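Wovard
Careers / Open positions / Bin Handling Technician and Task Evaluator

Location: Badberg site, Building 3
Hours: full time, day shift, start at 7:30 a.m.
Start: August
Reports to: Evaluation Lead, Manipulation Group

Background

Wovard tests whether robot arms can take over small clearing and sorting chores in workshops and homes: emptying a bin of mixed parts, putting hand tools back where they belong, picking up what was left on a bench. Vendors claim that these chores are solved. Our test records do not support the claim. A single block in open space is picked up reliably by most of the arms we evaluate. Two blocks lying side by side against a wall are a different problem, and a long tool with a thin shaft is a different problem again. The person in this position will measure that gap and report it in a form that the design team can use.

The position is attached to the Prokton program, which compares arm performance with that of a person doing the same chore at the same station.

Duties

Set up bins according to the written layout sheet and reset them between trials.
Run up to 100 trials per shift and log the outcome of each one using the standard codes (complete, partial, dropped, jammed, stopped by operator).
Perform the same chore by hand at set intervals to provide the reference time.
Inspect gripper fingers, fingertips and cable routing before each block of trials. Report wear, looseness or chafing.
Stop the arm when a fault occurs and write a short fault note before restarting. Notes must state what was in the gripper and what it was touching.
Maintain the parts inventory for the station, including bars, blocks and hand tools.
Prepare a weekly table of results. Interpretation is done by the Evaluation Lead, but written comments are welcome.

Requirements

High school diploma or equivalent, plus 2 years of work in a machine shop, assembly line, warehouse or test lab.
Ability to follow a written procedure without shortcuts and to report when the procedure is wrong.
Legible, complete record keeping. Spreadsheet skills at a basic level.
Comfortable working next to moving equipment with an emergency stop within reach.
Able to stand for most of a shift and lift 40 pounds.

Useful but not required

Experience with industrial arms in any role.
Basic scripting.
Experience with time studies or quality inspection.

Programming the arm is not part of this job. Applicants whose main interest is control software should look at the Lorente openings listed on the same page.

Conditions

The work is repetitive. A typical test series runs to nearly 400 trials with the same objects and small changes in their position. Results are often poor, and a series is completed even when the outcome looks clear after the first day. Safety glasses and closed shoes are required on the floor. Training lasts 3 weeks and is paid at the full rate.

How to apply

Send a résumé and a one-page description of a manual task you know well. State the steps in order, which step you think a machine would fail at, and why. Applications without this page are not reviewed. No cover letter is needed.
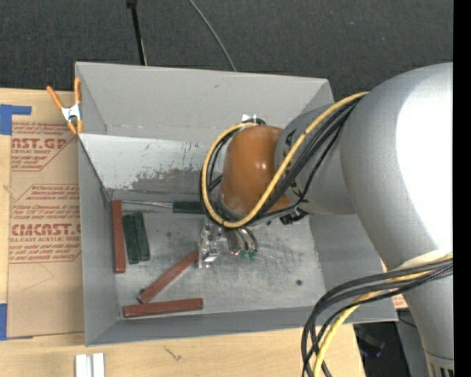 Selected applicants will be invited to a half-day visit at Badberg, which includes a supervised practice session and a short logging exercise. Travel costs within the state are reimbursed against receipts. The application form is linked from the Careers page and stays open until the position is filled.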